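Workshop notebook, Prancombe bench — October 27, 2019

Continuing the thermal paste pump-out work. Last entry ended with the Schouten compound drying at the edges after the September run, and no agreement between Sawsan and me on whether the cause was the compound or the plates. Today was for settling the plates. It is settled in part.

**Setup**

Same rig as before: copper block, 40 mm square, lapped face, heated from beneath by two cartridge elements. Upper plate is aluminium with a water channel. Clamp force is set by four springs and checked with the load cell before and after each run. Thermocouples in drilled holes, two per block, potted with the grey epoxy. The logger is the old Clillier unit, sampling every 6 seconds. Its clock still loses time over a weekend, so I have written start times in here from the wall clock.

Cycle is 30 °C to 85 °C at the copper face, 12 minutes per full cycle. Target is 251 cycles for a short run and 3,000 for a long one. The odd number for the short run is Nayeli's; it is the first cycle at which her earlier plates showed a measurable rise, and keeping it lets us compare directly.

**Plate flatness**

Blued both copper blocks against the surface plate. Block A marks evenly apart from one corner. Block B marks as a ring, clear in the middle, so it is hollow. Clock gauge confirms: A is within 4 microns across the face, B is 19 microns low at centre. B is the block that was used for all the Schouten runs. A was used for all the Pudier runs. Neither of us had swapped them.

So the September comparison is between two compounds on two different gaps, and the figures in the summary table should not be quoted. I have put a pencil line through the table and initialled it. Sawsan has the only other copy and will do the same.

**Why the hollow matters**

With a flat pair the compound is squeezed out to whatever thickness the filler and the clamp force allow, and what remains moves little. With a hollow of 19 microns there is a pool in the middle which expands and contracts with each cycle and works against the ring of contact. Material is pushed outward on heating. On cooling, some air comes back in at the edge instead. Over many cycles that gives the pattern we recorded on the Schouten samples: oil-rich margin, dry streaks running inward, centre still thick.

It does not prove that the compound is sound. A softer paste would still be expected to pump more than a stiff one on the same plates. It only means we have not measured it yet.

Real processor lids are not flat either, and Sawsan's point is a fair one: a hollow block may be nearer to service conditions than a lapped one. I have no objection to testing on a hollow as long as both compounds see the same hollow.

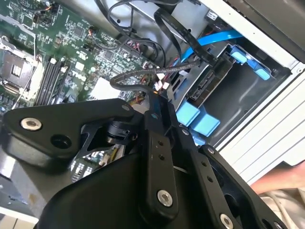 *Desktop board, CPU socket empty, memory slots alongside.*

**Short run, Pudier on block B**

Cleaned B with isopropyl alcohol, three wipes, fresh cloth each time. Left ten minutes. Applied Pudier by stencil, 0.1 mm, and weighed the block before and after: 0.38 g applied. Clamp force 310 N at start.

First attempt abandoned. Lower thermocouple on the aluminium side read 4 °C high from the start and drifted. Found the potting cracked and the bead sitting against the wall of the hole. Repotted, two hours lost to curing. I used the interval to lap block A's bad corner, which now blues evenly.

Second attempt started 13:40 with a fresh 0.39 g. I will leave it going; at 12 minutes per cycle the short run takes a little over two days. Resistance after the first five cycles is steady at 0.21 °C/W. On block A the same compound settled at 0.14. The difference is in the right direction for the thicker layer and I had expected it to be larger.

**Clamp force**

Not yet happy with this. The load cell reads 310 N cold and 334 N with the copper at 85 °C. That is expansion of the stack against the springs, and it means the clamp force is itself cycling by nearly eight per cent. Longer, softer springs would reduce it. There is room above the top plate for another 25 mm if the crossbar is raised. Nayeli has the drawing.

A retention mechanism on a desktop heatsink will have some variation too, but I would rather not have it in the measurement until we know its size. For the time being I am logging force on the spare channel so that it can at least be plotted against resistance.
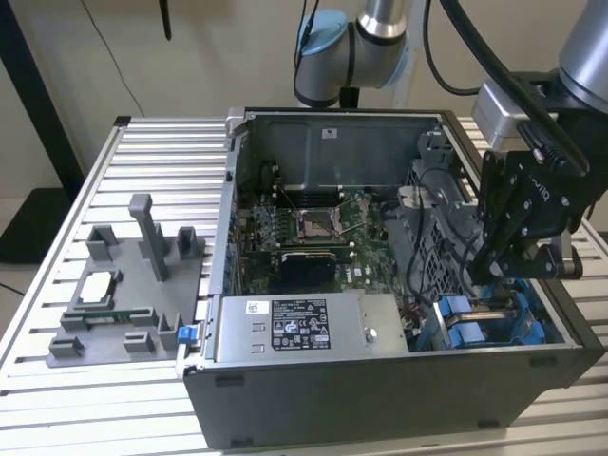

Page last changed: Sunday evening, S.R. (clamp force section and list of actions)

**Note on removal and inspection**

We have been separating the plates by sliding them, which smears the pattern and makes the photographs of the residue hard to compare. Nayeli suggests a straight lift using two jacking screws in the top plate, with the stack warmed to 40 °C first. Tried it on a scrap pair with old paste. The plates parted cleanly enough, though the compound went into the branching pattern you get from air running in as the gap opens. Those branches must not be mistaken for dry streaks from cycling. The branches are finer and go right to the centre; the streaks are broader and stop short.

For the record, the weighing method also needs tightening. Anything squeezed out beyond the edge should be wiped off and weighed separately, on tared paper, before the plates are parted. In September it was wiped off and thrown away, so the loss figures are a mixture of early squeeze-out and true pump-out.

**Actions**

- Repeat Schouten on block B after the present run, same stencil, same mass to within 0.02 g.
- Both compounds on block A once the springs are changed. — Nayeli to confirm crossbar height
- Check remaining potted thermocouples under the glass before any long run.
- Order isopropyl alcohol, last bottle is open.
- No long runs until force variation is under two per cent.
- Move the Clillier clock correction into the plotting sheet. Sawsan has started this.

Resistance at 18:10, cycle 22: 0.21 °C/W, no change. Water inlet 19.6 °C.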